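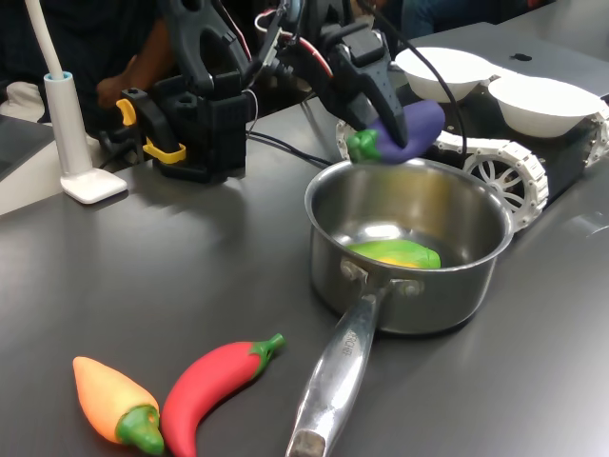

Toy vegetables and saucepan

Progress report: Endwood play kitchen
Prepared by Maribeth Aquino for Perihan Tuncer, Fota
Period covered: spring term to the end of August

Purchases

The grant paid for the toy food, the pans and the storage for the play kitchen at Endwood. All the toy food has now been delivered. The vegetables came first and include an aubergine, a red chilli, an orange and yellow pepper and a cob of corn in its husk. Fruit and bread followed in a second delivery from Jorent. The full list comes to 213 pieces, and Beril Güneş has checked it against the delivery notes.

We chose a stainless steel saucepan with a long handle over the plastic pans in our first quote. It cost more per pan, and we made up the difference by ordering fewer plates. Parents told us at the planning meeting that their children wanted to cook with "a proper pan like at home", and we think the money was well spent. The pan is also easy to wipe down between groups.

Two items are still outstanding: the wall shelf and the second set of storage tubs. Jorent has given us a delivery date in September for both. Until then the spare food is kept in cardboard boxes in the store cupboard, labelled by type.

Sessions

We now run 4 sessions a week, up from 2 when we applied. The Monday morning session is the fullest and has a waiting list of 7 families. Hacer Soylu leads it with one other member of staff. The afternoon sessions are quieter and have places free, mainly because they clash with school pick-up. We will try a 1.15 start next term.

Activities have stayed close to the plan in the application. Children sort the vegetables by colour, name them, put them in the pan and serve them. Beril Yüksel has written picture cards with the names in English and Turkish. Aubergine and chilli were the words fewest children knew in English at the start, although several knew them in Turkish. The cards will be reprinted on thicker card, as the first set bent quickly.

Cleaning and safety

The toy food is washed at the end of each week and any cracked pieces are taken out. So far 5 pieces have been withdrawn, all from the fruit delivery. Jorent has agreed to replace them free of charge. The smallest fruit is kept back from the under-threes group.

Spending

Spending is within budget. The line for pans is slightly over and the line for tableware is under by the same amount. We ask for your agreement to carry the unspent printing money into next term to cover the new cards.

Next steps

Fit the wall shelf and move the spare food out of the boxes.
Trial the earlier afternoon start.
Reprint the picture cards.
Send Fota the attendance sheets for the term, which Hacer is typing up now.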